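Eating where we work: a small defence of the fruit plate

132 comments | 184 shares

I have been meaning to write this since March, when a memo went round asking us to stop keeping food on the benches. It was a polite memo, as these things go. Yvette Friesen wrote it, and I like Yvette very much, and she had a perfectly good case, which was that a bench is for work and a kitchen is for food, and that we have a kitchen. We do have a kitchen. It is down a flight of stairs and along the corridor, it seats four if they are fond of one another, and the window sticks.

I should say that I have worked in rooms full of equipment for most of my adult life, first at Beaudoin, where we were all squeezed in over a tyre fitter's, and now at Clarine, where we have more space and, if anything, more clutter. In all that time I have never known a room that people liked being in which didn't have something to eat in it somewhere. At Beaudoin it was a biscuit tin with a dent in the lid. My first manager there, Gordon Lachance, filled it out of his own pocket and would have been mortified if any of us had thanked him. You went over for a biscuit and you came back knowing what was holding up the test, who had been up all night with a baby, and whether it was a good moment to ask for a day off (usually it wasn't, but you asked).

Now I know the objections, and I don't want to wave them away. Crumbs get into things. Juice is worse than crumbs, and a cup of tea is worse than either, as I can say with some authority, having once drowned a keyboard that cost me the better part of a week's goodwill. I am all for keeping drinks away from anything with a plug on it. If the memo had stopped at drinks I would have signed it and gone back to my desk.
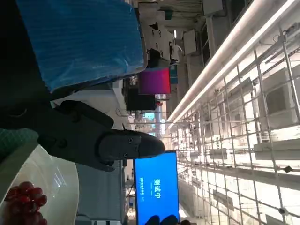 Fruit, though, seems to me another matter, and I think we lose something when we lump it in with soup. A piece of fruit asks very little of a room. It has no smell to speak of, if you leave out bananas and the occasional reckless mango, and it doesn't need heating or a fork. Grapes are the best of the lot, and a bunch of dark red ones on a clear plastic plate, with a light grey table running off behind it and screens lit up pink and blue, looks to me like a room where somebody has thought about the people as well as the work. The blue screen says 测试中, which means testing in progress, and anybody who has ever sat through a test will know that this is precisely when you want a grape. You can't start anything else. You can't very well leave. You can sit and pick at a bunch of grapes, though, and offer one to whoever is sitting next to you, and have the sort of idle talk that a calendar invitation would kill stone dead.

Ok-hee Min and I argued this over for most of a lunch (in the kitchen, I will admit, so a point to Yvette). She grew up in a house where fruit was always cut up and brought to you while you were busy, without a word, and she says she has never since been able to think of a plate of fruit as merely food. Somebody set it down near your elbow and went away again. You knew you had been noticed. I thought that was lovely, and I have pinched it shamelessly for this column.

What I would ask for is quite modest. Let us have one plate, at one end of one table, with a lid if it must have a lid, and let whoever finishes it be the one to wash it. Keep the sandwiches downstairs. Keep the noodles a very long way downstairs. Mervin Sandhu has suggested a shelf by the door, and I could live with a shelf, although in my experience people don't linger at a shelf the way they do at a table.

Yvette tells me the memo is being looked at again. In the meantime I've bought a plate.

Share this article | Save | Print

We use cookies to improve your experience on this site. By continuing to browse you agree to our use of cookies. Accept | Manage settings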